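Ondale Shared Rooms > Equipment > Checklists > Small plastic tables
Last updated: March

We keep a good many of the little white tables at Ondale, and they go out to the Starnholm playroom, the craft corner and half the birthday parties in town, so they do get knocked about. Please go through this list whenever a table comes back, and take your time over it – a table that wobbles under a pitcher of juice is no fun for anyone!

1. Lay down a cloth and turn the table over on it.
Comment: any old cloth will do, folded or not. It saves the top from scratches.

2. Look along the ribs underneath for cracks.
Comment: start with the diagonals and finish at the rim. Crumbs and glitter love those pockets, so have a soft brush handy.

3. Check the corner sockets.
Comment: a split socket means the whole top is retired, I'm afraid. Tag it and put it on the Skarndale shelf.

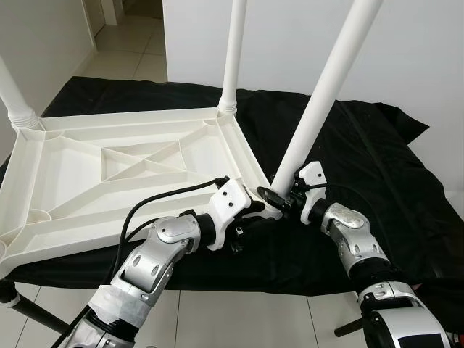
Assefa asked whether a leg that feels snug can be left alone, and I'd say no, give it a gentle turn anyway, as a snug leg can still be sitting crooked in its collar.

4. Push each leg straight down until it stops.
Comment: use your hands and your body weight, please, and never a mallet. We lost 2 good tops that way last winter.

5. Stand the table up and press on each corner.
Comment: if it rocks, try it on another patch of floor before you blame the table (the hallway tiles are dreadful).

6. Write the result on the card, with the table number.
Comment: number 109 has a faded label, so go over it in marker if you have one.

Comments

craftcorner_mom: Could we add wiping the feet? Ours left gray marks on the rug.

Starnholm playroom: Table 109 relabeled, all four legs fine. Thanks for the brush tip!

tallpine: Do spare legs still live on the Skarndale shelf, or have they moved again?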